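Planning and Budgeting for a Small Robot Arm in the Workshop

The price on the arm is the part everyone looks at first, and it is the easiest number to find. The rest of the budget takes more digging. These tips are for a home workshop, a small shop or a shared workspace that is buying its first arm for light jobs such as moving trays, dishes and small parts.

Write the job down before you shop

Put on one sheet of paper what the arm has to pick up, where from, and where it goes. Weigh the heaviest item on a kitchen scale and measure the widest and the thinnest. A flat dish in a tray is a harder pick than a block of wood, and it may call for different fingers than the ones in the box. Take the sheet with you when you talk to a seller.

Weight limits usually have to cover the gripper as well as the item. If a gripper and its bracket use up half the limit, you have the other half left for your parts.

Split the budget in two

I keep one column for the arm and one for everything else. On our last setup the second column came to $1,471, and no single item in it looked expensive when we ordered it. It went like this:

Gripper fingers, two spare sets
Mounting plate and bolts
Aluminum extrusion for bracing
Power strips and longer cables
Paper, tape and trays
Shipping

Shipping was $366 of that. The base is heavy and the crate is big, so ask for a delivered price to your door, and ask if the truck has a lift gate.

We looked at a Hetum arm and a Fluvis arm in the same week. The Fluvis was $4,000 more. For that you got longer reach and a better pendant, and we did not need the reach. Check whether the controller and the pendant are in the price. One of our quotes left both out, and it was on page two in small type.

Plan the table

Measure the table you have before you order one. Mark the full reach of the arm on the floor with tape and stand where you would stand to work. If you are inside the line, move something.

Cover the top with brown paper and lay out squares with colored tape. Paper is cheap, it protects the surface, and it can be replaced in a few minutes when it tears. The squares give you a place to put each tray back where it was. Use a tape color that stands out against the paper, and press it down well at the crossings so that trays don't catch. 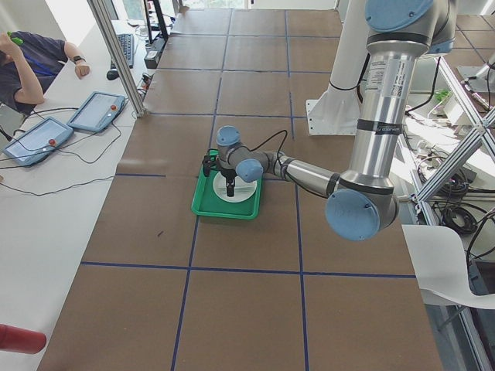

Keep the desk side separate from the robot side. A second table for the keyboard, the pendants and the paperwork costs very little secondhand, and it keeps coffee cups out of the arm's reach. Leave 18 inches of clear top for each pendant. They take up more room than you expect once the cable is attached, and the stop button has to stay where a hand can find it.

Trays are worth choosing with some care. Buy several of the same kind at once, in a bright color, because the store may not have that size next time. Look for a flat bottom. A tray that rocks will shift a little with each pick – and you will end up blaming the gripper for it.

Cables and power

Count outlets before delivery day. You need one for each controller, one for the monitor, one for the computer and a spare. Run cables along the arm with enough slack for the full swing, then move it slowly by hand or at low speed through every position you plan to use. Replace any tie that pulls tight.

Label both ends of every cable. A roll of masking tape and a marker will do.

Used or new

Used arms can be a good buy. Ask for the hours, a video of every joint moving, and the name of the software version. We bought a used one through Usmani and it came with its manual and the original bolts. Ask about the pendant cable too, as a worn one is a common fault and not a cheap fix.

For fingers and small brackets we order from Prurico and buy double. Orders placed in October tend to arrive before the holiday slowdown.

Keep some money back

Leave a tenth of the total unspent for the first three months. Ours went on a thicker mounting plate and a better chair.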